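Boletim do sócio: notas do treino

O Primberg voltou ao relvado às nove da manhã, com menos gente do que o treinador gostaria e mais coletes do que jogadores para os vestir. Leopoldo Varela falou aos presentes durante doze minutos, dez dos quais sobre o estado da relva, assunto em que é visivelmente feliz.

Quanto a lesões, o boletim clínico continua a ser um género literário. Przemysław Górecki, que saiu agarrado à coxa no empate com o Cleststead, fez corrida ligeira à volta do campo e está, segundo Varela, "em avaliação". Em avaliação estava também há um mês, por causa do tornozelo, e jogou os noventa minutos. O lateral Vasconcelos treinou à parte, com uma ligadura no joelho e o ar de quem preferia estar no ginásio, onde pelo menos há rádio.

Para a baliza há 2 candidatos e nenhuma pista. Varela garante que já decidiu e que os dois guarda-redes sabem. Perguntámos aos dois. Não sabem.

O jogo em casa com o Cleststead teve 1213 espectadores, o melhor número da época, e metade deles parece ter saído pela mesma porta. A direção promete abrir o portão norte já na próxima jornada, promessa que os sócios mais antigos ouvem com carinho desde o tempo do treinador anterior. Para a deslocação ao campo do Fandlow há 300 bilhetes, à venda na secretaria até às seis da tarde. Quem quiser lugar no autocarro deve dizê-lo no ato da compra e não à porta do autocarro, como em junho.

O Fandlow perdeu os últimos jogos em casa, o que entre nós costuma ser mau sinal: temos fama de curar equipas doentes. Varela pediu concentração nos cantos defensivos e passou a última meia hora a ensaiá-los. Sofreram-se quatro golos, todos de cabeça, todos do mesmo juvenil.

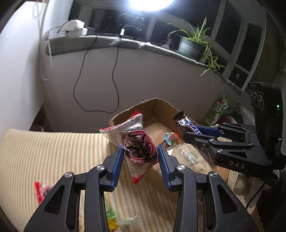 Doces embalados, nas duas fotografias.
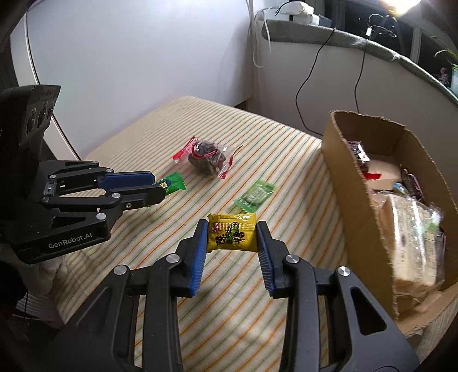 Górecki joga contra o Fandlow?
Depende do último treino antes da viagem; se não aguentar os sprints, fica no banco e entra um júnior para o meio-campo.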